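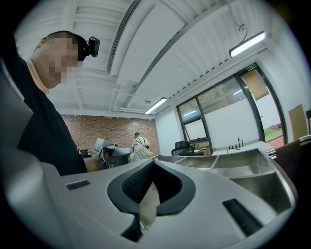

Ticket 121: pose tracker loses lock when gripper is pitched up
Component: Noro (visual-inertial tracker), handheld gripper input
Status: fix in review
Noro drops to inertial-only after the gripper is tilted toward the ceiling, and the exported trajectory drifts until the next relocalization. The tracker reports plenty of features at the time of the failure, so the low-texture check never fires. Most of the upper view is white ceiling. The strong corners sit on the duct grille and the ends of the lit fluorescent fixtures, with more on the gripper housing at the bottom, which moves with the camera and should not be used at all.

Steps to reproduce
Replay the attached segment in Stunach with default settings. Lock is lost 2 seconds in. Same result on every replay.

Log
noro: features=300 inliers=121
noro: features=300 inliers=12
noro: WARN vision update rejected, inertial only

Tried
Raised the feature cap from 200 to 300. No change. The extra points land on the housing.
Lowered the exposure ceiling. Fewer corners on the light fixtures, same loss of lock.
Turned off loop closure. No change.

Cause
The static mask was drawn for an older housing. It covers the jaw pads but leaves out the curved side panel and the flat top face. Points there have zero image motion, and the outlier step reads them as a camera at rest.

Fix
New mask generated from the current housing model, checked in on the Vlad branch. Husov now refuses to start Noro if the mask version and housing version differ.

Remaining
Replay the rest of the January set with the new mask.
Grille corners still match to the wrong slot on fast pitch. Separate ticket, lower priority.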